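How Does a Robot Learn to Do Laundry?

Sitance for Kids: Robots at Work

Think about the last time you took a towel out of a washing machine. You probably reached in, grabbed it and pulled. You may have been talking to someone at the same time. Your eyes and hands did the job without much help from you.

For a robot, every part of that job is hard. The inside of the drum is dark. The cloth is crumpled, and it never crumples the same way twice. The door sticks out and the robot can bump into it.

People used to write a rule for each move a robot made. Rules work well in a car factory, where every part is in the same spot every time. They don't work well for a wet sock. So researchers on a project called Dirkero use another method. It is called learning from examples.

First, a person guides the robot through a chore. While that happens, the robot's cameras record what is in front of them, and a computer saves how each joint moves. One run through a chore is called a demonstration. The team then does it again with the cloth in a new place, and again after that. They collected 3,000 demonstrations of different chores.

Next, a computer program studies all of them. It looks for links between what the cameras saw and how the arm moved. 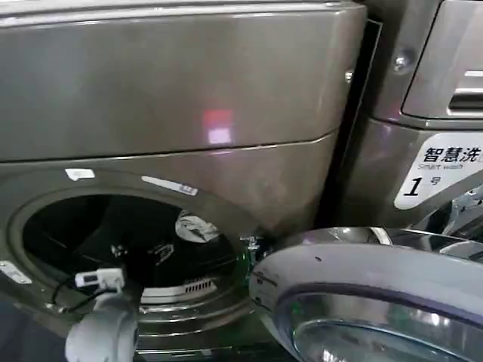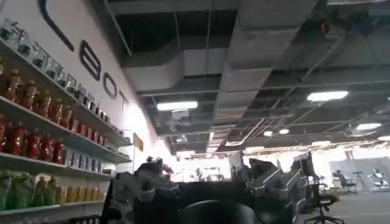
A washing machine with a white cloth in the drum, and shelves of bottled drinks in the same room.

By the Bakilana Science Desk
Staff writers, Sitance for Kids
6/5/23

Robots often have more than one camera. A camera up high gives a wide view of the job. A camera on the wrist moves with the hand, so it gets close to whatever the hand is reaching for. It can also end up pointing at the ceiling when the wrist tips back. The program has to learn which view is useful at each moment.

Does more practice help? The team tested this. They trained one program with 376 demonstrations and another with 1,000. Then they gave both the same chores, with objects in places the programs had never seen. The one with 1,000 did better at picking up cloth. On opening doors, the two came out nearly the same. Doors always swing the same way, so the team thinks a program may need fewer examples to learn them.

In November the team will try the programs in a building in Trultville, where the machines are a different shape. They don't know yet what will happen.

Words to know

Demonstration: one complete run through a chore, saved by a computer.

Gripper: the part of a robot that holds things, like a hand.

Joint: a place where a robot's arm bends or turns.

Try it at home

You need 2 people and a sock. Close your eyes. Ask your partner to drop the sock on a table and tell you how to pick it up, using only the words left, right, forward, back, down and squeeze. Then trade places.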